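# Der Tisch im weißen Zimmer

Seit Oktober haben wir im Haus Plestton ein kleines Zimmer, wo man schreiben, zeichnen und Briefe beantworten kann. Es gehört zur Werkstatt Wanyama, aber jeder vom Haus darf es benutzen, auch ohne Anmeldung. Ich habe versprochen, dass ich für die Seite etwas über dieses Zimmer schreibe, und jetzt mache ich es endlich. Bitte entschuldigen Sie mein Deutsch, Arwel Rosser hat die schlimmsten Fehler schon korrigiert.

Die Wände sind weiß und sollen auch weiß bleiben. Der Tisch ist aus dunkelbraunem Holz, und wir haben lange über ihn diskutiert. Kaj Kvaran wollte einen hellen, weil man auf einem hellen Tisch die Bleistifte besser findet. Ich war für den dunklen. Er kam an einem Donnerstag, und wir haben ihn zu viert über 2 Treppen getragen - mein Rücken erinnert sich noch daran.

**Stifte und Schachtel.** Der Stifthalter ist blassrosa und hat Reihen von kleinen Löchern, die Schachtel daneben ist hellblau und flach. Auf dem dunklen Holz sehen beide Farben sehr freundlich aus. Der rot-orange stiftartige Gegenstand fällt am meisten auf.
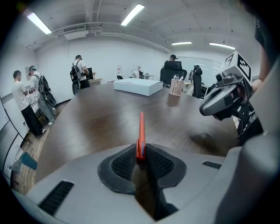
Hamisi Shemweta schreibt dazu, er würde den Stifthalter lieber in der Mitte vom Tisch haben, damit die Leute von beiden Seiten gleich weit greifen müssen. Außerdem findet er, dass man die Stifte jeden Monat ausprobieren soll. Im Januar hat er 20 Stifte auf einem Stück Papier getestet, und 12 davon haben nicht mehr geschrieben.

Mit der Mitte bin ich nicht ganz einverstanden. Wenn jemand ein großes Blatt Papier ausbreitet, steht dort alles im Weg, und am Ende landet der Halter auf dem Fensterbrett. Aber mit dem Ausprobieren hat Hamisi recht, und ich habe es in den Plan geschrieben.

**Die Tischplatte.** Sie glänzt, und bei gutem Licht sieht man helle Flecken, die nur Spiegelungen sind. Bitte nicht daran reiben! Für Tinte genügt ein feuchtes Tuch, danach mit einem trockenen nachwischen. Die Form ist rund am Rand, das war mein Wunsch, denn an dem alten Tisch haben wir uns immer die Hüfte gestoßen.

Noch einige praktische Sachen. Papier liegt im Schrank im Flur, im zweiten Fach von oben. Wer das letzte Paket öffnet, sagt es bitte Erick Sang, er bestellt dann bei Fastska. Farbige Stifte kommen mit der Kappe zurück in den Halter. Die Tür vom Zimmer ist bis 5 Uhr am Nachmittag offen, später bekommt man den Schlüssel bei Shabani Were.

Wer noch eine gute Lampe übrig hat, kann sie gern vorbeibringen. Der Stecker vom Tisch ist auf der linken Seite unter dem Fenster, das Kabel muss also ziemlich lang sein.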